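FOR IMMEDIATE RELEASE

**Drorkex Releases Prata 2, a Planning and Perception Toolkit for Tabletop Manipulation**

DUKBRIDGE, July 2022. Drorkex today announced the general release of Prata 2, the second major version of its software for teaching robot arms to move objects on a work surface in response to written instructions. The release combines object perception, contact-aware motion planning and a session recorder in a single installation, and is available immediately to existing license holders.

Prata is used by research laboratories and engineering departments that study how an arm should push, slide, group and separate objects without grasping them. Work of this kind places unusual demands on control software. An object that is pushed seldom travels in a perfectly straight line, and it may turn, stop short or carry a neighboring object along with it. A plan made before the first contact can be out of date a moment later. Prata 2 addresses the problem by checking the position of every tracked object throughout a motion and revising the remaining path whenever the difference between the expected and measured positions exceeds a limit set by the user.

"Our customers asked for a planner that behaves sensibly when the table does not match the plan," said Raquel Figueiredo, director of software at Drorkex. "The first version of Prata stopped and waited for the operator. Prata 2 continues the task where it can, and when it cannot, it reports which contact caused the difficulty."

**Changes to the planner**

The planner in Prata 2 has been rewritten. It now considers the full outline of each object when selecting a point of contact, where the earlier version used a bounding circle. Users may restrict the planner to certain faces of an object, set a maximum pushing speed and mark areas of the work surface that the tool must not enter. Paths are updated 50 times per second on the recommended hardware.

A new command, "separate," instructs the arm to open a gap between objects that are touching. The command takes a minimum distance and, if desired, a preferred direction. It may be combined with the existing "group," "align" and "move to region" commands in one written instruction, and the order of the resulting steps can be inspected and edited before the arm is enabled.

**Changes to perception**

The perception module reports shape and color as independent properties, each with its own confidence value. Written instructions may refer to either property or to both. When an instruction could apply to more than one object, Prata 2 returns a list of candidates and requests a choice before any motion begins. Objects that are partly hidden from the camera keep their last confirmed outline for a period set in the configuration file, after which they are marked as uncertain and excluded from new plans.

Camera calibration has been reduced to 3 steps and no longer requires a printed target. Calibration data from the first version can be imported without change.

**Recording and review**

The session recorder, previously sold separately under the name Stekex, is now included in every Prata license. It stores camera images, joint positions, instructions and planner decisions on a common clock. Reviewers can pause a recording at any point, display the path under consideration and compare it with the motion that followed. Recordings made with earlier releases of Stekex open in the new viewer, although planner decisions are displayed only for sessions recorded with Prata 2.

The installation package includes 600 written instructions for use in testing, together with the scripts needed to run them in sequence and to export the results as a table.

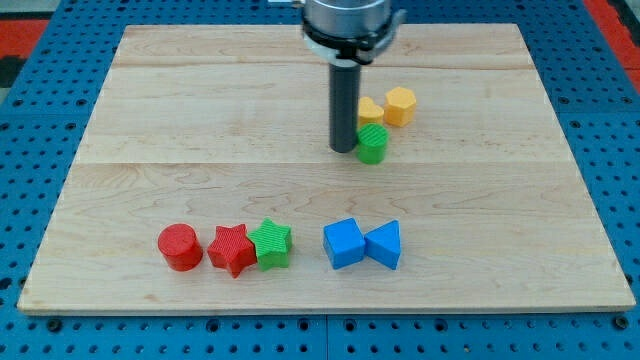
Instruction wording was a principal concern during development of the test set, as short requests frequently leave out the detail on which a correct motion depends. The set therefore includes many layouts in which one property alone does not identify an object. On a board holding both a red star and a green star side by side, "push the star to the right" must prompt a request for clarification, while "push the green star to the right" may proceed. The same applies to "move the cylinder" where a red cylinder sits in the near row and a green one stands in front of a yellow heart farther back. A blue cube touching a blue triangular block calls for a different kind of care, as color does not tell the two apart and a push on either may move its neighbor.

**Availability and support**

Prata 2 is available to current license holders at no additional charge through the Drorkex customer portal. New licenses may be ordered from the Dukbridge office. Support for the first version will continue for existing projects, with security corrections only, and customers are advised to review the migration guide before updating a system in active use.

Drorkex will hold online training sessions for operators and system integrators in August. Registration details will be sent to the technical contact named on each license.

**About Drorkex**

Drorkex develops control, perception and recording software for robotic manipulation. The company is based in Dukbridge and serves university laboratories, equipment makers and industrial research departments.

**Media contact**

Press Office, Drorkex, Dukbridge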